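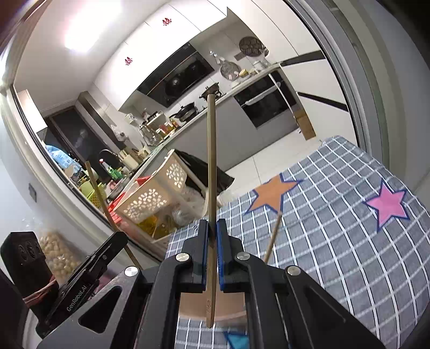 Chopsticks and a checked sheet with star motifs.

About Anberg

Anberg supplies chopsticks and small kitchen utensils to canteens, boarding schools and private households. The company was set up in Pruddale by Petrică Hodoroagă and Rodica Ursu, who still run purchasing and quality control. The catalog holds 95 items, 16 of them chopsticks.

What we check

Wooden chopsticks are received in bulk and sorted by hand. Each stick is checked for straightness, surface finish and tip wear, then matched to a second stick of the same length and grain. Sticks with a raised grain go back for sanding. A printed mark must sit on the same part of both sticks in a pair; pairs that fail on the mark alone are sold unsorted at a lower price.

Household trials

A bench test says little about how a utensil ages in a home, so every new line also goes through a household trial. Trial kits are kept in ordinary living space – kitchens, bedrooms, shared flats – and used for four months with no special handling. Zoltán Hegyi collects the kits and records surface weathering, bending and changes to the print. The last round covered 3,559 sticks and closed in December. Results are entered on the product sheet for each line.

Care

Wash by hand and dry upright. Do not soak. Replace any stick with a split tip.

People

Petrică Hodoroagă – purchasing
Rodica Ursu – quality control
Zoltán Hegyi – household trials
Catinca Avram – orders and school accounts

Canteen orders are packed under the Stekura name, household orders under Anberg. The contents are the same. Samples can be requested from Catinca Avram through the order form.

Page last revised 30 March 2024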